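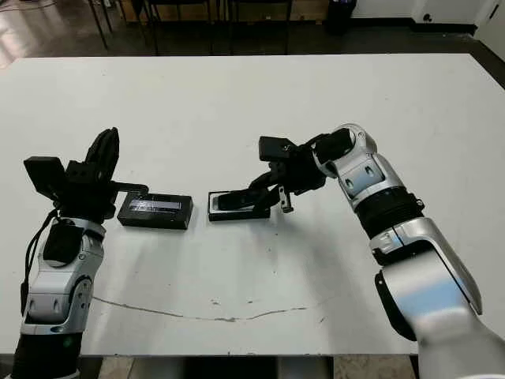 Does a white tabletop help people find small objects faster? The evidence so far shows a small gain for dark objects and none for pale ones.

4.2 Surface colour and search time

Claims for white work surfaces have been around for a long time, mostly in furniture catalogues. The Tromevon guidance sheet states that changing from a dark to a white top "improves accuracy and mood", and gives no source for either half of the sentence. We wrote to ask for one in July and received a second copy of the sheet.

The contrast argument is at least easy to follow. Two small black cases on a large white table (Figure 3) stand out from their background, and few people would need a study to tell them so. What has not been shown is that the same benefit carries over to ordinary work, where the objects on a table differ in colour, overlap, and are often sitting on paper that is itself white.

Figure 3. Dark objects on a white rectangular tabletop.

Our own data come from 314 adults tested at the Hellholm site and 331 at the Laaksonen site. Each person searched for a named item on a white, a grey and a dark brown top, in random order. Dark items were found a little sooner on white. Pale items were found later on white than on brown, by a margin of much the same size. When the two sets are put together the difference between surfaces all but vanishes, and we see no fair way to bring it back. Leaving out the pale items would do it, and we suspect that is what some earlier authors did.

Glare is a further problem. At Hellholm the overhead lights could not be dimmed, and 28 people there complained about reflections before they were asked. None did so at Laaksonen, where the lamps were shaded. The white top was the same model at both sites. A result that depends this much on the ceiling should be reported as a result about lighting, or at least about both.

The Fillusine survey is often cited on the other side. It found that 455 office workers preferred white desks to their previous ones. We do not doubt the answers, but the desks were also new, larger and height-adjustable, and the survey did not ask about any of that. Preference is also a poor stand-in for speed – several people in our sample liked the white top best and did worst on it.

We therefore treat surface colour as a weak factor whose direction depends on what is being looked for. Readers fitting out a workroom may still choose white on grounds of cleaning or cost, neither of which we measured. The question of mood is taken up in Section 4.3, with less success.

Print this section | E-mail this section
Shares: 28 | Comments: 0
Contact the editors | © March 2024 | Back to top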